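4. Setting Up a Student March in Dutora Event Planner

This section covers the creation of a march or walk organized by a school club, student group or parent association. Complete Section 3 (Group Accounts) first. You need the Organizer role to carry out steps 1 through 6 and the Adviser role for step 7.

4.1 Create the event record

1. Sign in and select Events > New > March or Procession.

2. Enter the event name as it should appear on permission forms. The name field accepts up to 500 characters, but printed forms show the first line only.

3. In the Sponsor field, select the school or group that will hold the permit. If two schools share the event, enter the permit holder here and add the other school under Partners.

4. Enter the date, the assembly time and the step-off time. Assembly time and step-off time must not be the same.

5. Select Save Draft. The record is assigned an event number, which appears in the upper right corner of every later screen.

Note: Drafts are visible to all organizers in the group. They are not visible to students or parents until step 7 is complete.

4.2 Enter the route

6. Open the Route tab and enter each point in walking order: start, turns, street crossings, rest stops, finish. Use street addresses or intersections. Building names are accepted only if they have been added to the group's place list.

For each street crossing, assign at least one marshal. The Route tab shows a yellow marker beside any crossing with no marshal, and the event can't be published until all yellow markers are cleared.

Caution: The route entered here is a planning record. It is not a permit application and is not sent to the city or county. File the permit separately and upload the approved copy under Documents > Permit.

4.3 Adviser approval and publishing

7. The adviser opens the event, reviews the Route, Documents and Participants tabs, and selects Approve. Published events can be edited, but any change to the route or the step-off time returns the record to Draft and notifies everyone who has signed up.

4.4 Permission forms

Forms are generated for each student under 18. A parent or guardian can sign online or on paper. Paper forms must be scanned and attached to the student's entry by an organizer. A student with no form on file is listed in gray and is left off the marshal's check-in sheet.

If a district requires its own form, upload it under Documents > Form Override. The standard form is then turned off for that event only.

4.5 Speakers and displays

Use the Program tab for anything that takes place at the finish point: speakers, music, information tables, student exhibits. Each item needs a contact, a start time and a length in minutes. Items that overlap are allowed if they are assigned to different areas. 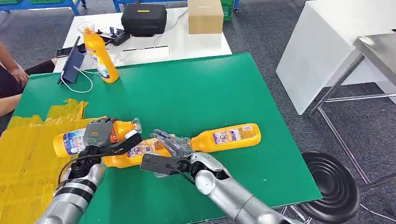 Exhibit entries are made under Program > Tables, one entry per table. Enter the group name, the table number and whether power is needed. List every object that will be on the table, including small ones. Each object is entered as a separate line, and the Power box is checked if the display needs power. Objects added after approval must be entered by the adviser.

Note: The Tables list prints in table number order. To print by group name, select Sort before Print.

4.6 Event day check-in

Marshals sign in on a phone or tablet with the event number and the marshal code. Check-in opens with the assembly time. A marshal can mark a student as Present, Left Early or Picked Up. Picked Up requires the name of the adult.

If the connection is lost, continue marking. Entries are stored on the device and sent when the connection returns. Do not sign out before the Pending counter reads zero.

4.7 Common messages

"Crossing unassigned": Return to step 6 and assign a marshal.

"Sponsor mismatch": The name on the uploaded permit is different from the Sponsor field. Correct the field, or have the adviser confirm the permit.

"Form expired": The form was signed for an earlier date. Send a new form.

Section last revised Thursday, January 3, 2019. Corrections to this section: Onyekachi Danladi, Documentation.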